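The open day at Costcombe

In October I visited the open day of the Costcombe workshops together with my colleague Ardalan Ghorbani. We went mostly for the sorting and layout rooms, which are on the ground floor behind the old loading dock. Entrance was free and one could come from 10 in the morning.

First we were shown the stores. Costcombe keeps 1,492 drawers of small electrical parts there, and each drawer has a handwritten label in grey pencil. The colour of the drawer tells from which supplier the parts came, but Alfie Lockwood, our guide, admitted that this system was given up long ago and only he still remembers it. I asked what is in the drawers with no label. He opened one for us and it was full of rubber washers.

After the stores we had tea in the corridor, and then we continued to the layout room. I had looked forward to this part the most. In my own workplace at Trestumska we also use big tables to arrange parts, and we always quarrel over how to mark them. We tried chalk, and we tried a printed vinyl mat that cost us a lot and curled up at the corners after one winter.

At Costcombe they use brown kraft paper and blue painter's tape. The paper covers the work table and the tape divides it into cells, with long lines one way and fewer lines across. The lines are laid by eye. Some go a little wavy, in some places the tape is torn or overlaps, and near the centre one line is only short pieces with gaps between. Ardalan, who is very exact, was not pleased with this. I must say that I liked it. A person can repair such a grid in one minute, and when the paper is too creased, the whole sheet goes to recycling and a new one is put down. Mr Lockwood told us that one roll of tape costs them less than a sandwich from the canteen.

On the table were push buttons, the kind with a coloured cap which you find on control panels. There was one with a green cap, standing upright on a silver metal base, and one with a yellow cap. A smaller one, also yellowish on top, was nearer to the border of the paper. I asked if each cell is reserved for one type of button. The answer was no — the cells are only for speaking about positions, so that one colleague can tell the other "second row, last one" and both look at the same place.

We finished in the small shop, where they sell surplus from the Salazar and Edo series. I bought a bag of 20 old switches and Ardalan bought nothing. The bus back to the centre leaves from the main gate, and the last one is at half past five. If you go by car, the parking lot behind the dock is the better choice, as the front one was full before noon.

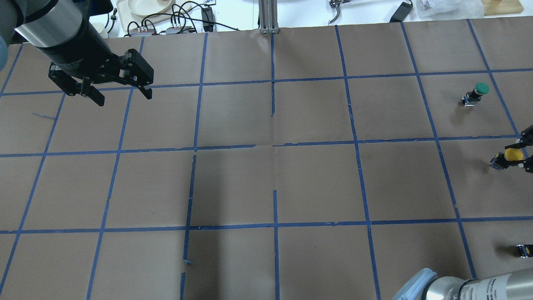 Photo: Ardalan Ghorbani. Layout table with push buttons, Costcombe open day, October.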